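I bought the Grastora tall wicker basket in December to fill the gap by the bedroom wall, and two months of daily use later I still like it! The color is a warm orange-tan (the listing made it look brown, so check reviews first) and the weave is tight enough that my sweaters don't snag. It got here in 15 days, a bit slow. My one gripe is the bottom, which wobbled until I stuck felt pads under it.

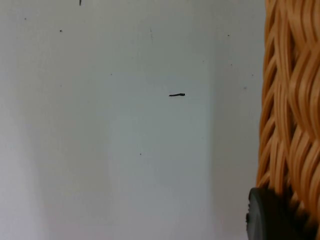
I do wish it came with a lid, and Carnau has one that does, but it costs 100 bucks more and I just can't. Next on my list is repainting, because pale walls show every little speck and scuff.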